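Crumbs in a two-slot toaster, how do you clean yours?

matousek_m
Joined: July
We have a cream two-slot with a chrome top and I get a burnt smell every morning. The tray underneath is emptied once a week. Do I need to go in from the top?

ona_sepp
Unplug it, let it cool, turn it over the sink and tap the sides. Takes 5 minutes. I never put anything in the slots.

Grelleo50
Tapping does nothing for the bits caught on the wires. I use a dry pastry brush, the long soft kind. Unplugged, obviously.

ona_sepp
And then you bend a wire and buy a new toaster. I did that with my old one.

Grelleo50
Not with a soft brush. I've had mine 4 years.

matousek_m
Same model as mine, from the top:

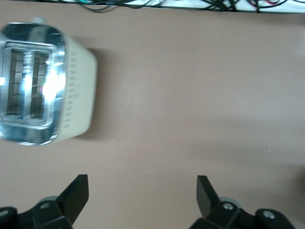 Slots from above, wires inside

The chrome is another nuisance - it shows every fingerprint. Is vinegar okay on it?

d_seixas
Damp cloth with a drop of dish soap, then dry it right away. I'd skip the vinegar. Wipe along the strip between the slots too, grease collects there.

ona_sepp
Vinegar is fine if it's watered down. Put it on the cloth, don't spray the toaster.

d_seixas
We'll have to disagree on that one. The soap works, so I leave it there.

matousek_m
Tried the tapping first and got a surprising pile out, mostly raisins. Will borrow a brush and see about the rest.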